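Interview invites going out twice – Sendent scheduler

So our recruiting inbox blew up in February. 98 candidates for the Wornby jobs, and 70 got the same invite twice! 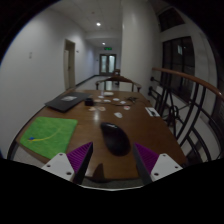 Posted by Uriel Camacho

I turned off the Mukar calendar sync, waited about 5 minutes and sent myself a test. One invite – hooray.

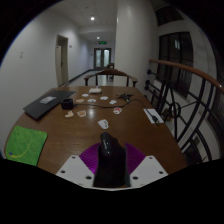

Do I have to rebook everyone?
Only people who accepted both invites.

Comments
Same at Figueroa, thanks!
Sync off fixed mine too.

Related tickets
Offer letter stuck in draft
Resume upload fails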